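Brasholm workshop puts its teaching arms to work on the washing-up cloth

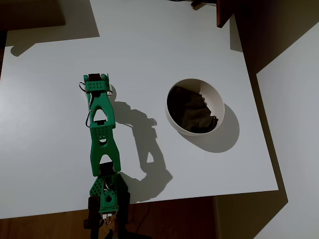 Posted May 2019

Brasholm's evening robotics group has started a new round of hand-taught tasks, and the first one is about as homely as they come: get a cloth out of a bowl and put it down on the table. Then do it again. And again – 300 times before anyone is allowed to train anything on it.

The group meets in the old print room on Iltton Street and has been going since last autumn. Six regulars now, plus whoever turns up. Most had never touched a servo before they joined.

The method is simple enough to explain, harder to do well. One person holds a small leader arm, the same shape as the one on the table, and moves it by hand. The working arm copies. Every joint angle gets saved, along with the video, and at the end of the night the lot goes into a folder for training. No code written for the task itself. You show it, it has a go at copying.

"People come in wanting to program it and I have to take the keyboard off them," said Sointu Vainio, who runs the sessions. "Just move your hand. Slower than that. Slower again."

Cloth was picked over wooden blocks after a long argument in the first week. Blocks behave. A cloth lands differently every time it is dropped in, so the person teaching has to look at it, choose a bit that sticks up and go for that. Vainio says the first batch of recordings was thrown out nearly whole – too many different styles, some grabbing from the rim side, some straight down the middle, one person going in sideways every time becuase it felt quicker.

So there are house rules now. Start from the same rest pose. Come in from above. Close the gripper, wait a beat, lift. If you miss, you may try once more in the same recording, but after that stop and bin it. A few misses with a good recovery are kept on purpose, as the arm will need to know what to do when it comes up with nothing.

The printed arms are the group's own build, from a design passed on by Cherkaoui, the parts shop two doors along, which also sells them servos at trade price. Printing one set of links takes most of a weekend. Links crack now and then, usually at the screw holes, and a spare set is kept in the drawer. The shop is not charging for print time this term.

Recordings are handled by Datov, a small logging program one of the members wrote over Christmas. It has a big start button, a big stop button and a bigger delete button. So far it holds 1672 recordings across all tasks, including the pen sorting from the winter, which did not go all that well. Vainio put the blame on the lighting. Others blamed the pens.

Where the cloth task stands: 23 clean recordings after the first two evenings under the new rules. Slow going. Half of the first evening went on recalibrating the leader arm, which had drifted at the elbow and was sending the other one a good thumb's width too low.

Remote control is next on the list. The plan is to have the leader arm in the back office with only a camera view to go on, so the person teaching sees just what the trained arm will see. One short trial has been run. Everyone found it much harder, mainly judging depth, and the two members who play a lot of video games were no better than the rest, which caused some muttering.

Sessions are open to anyone over 14, under-16s with an adult. No need to book and no kit needed, but bring a dark cloth if you have one going spare, tea towel size or smaller. Door is on the yard side, ring twice as the bell is quiet. The group would also like to hear from anyone with a desk lamp that dosen't flicker.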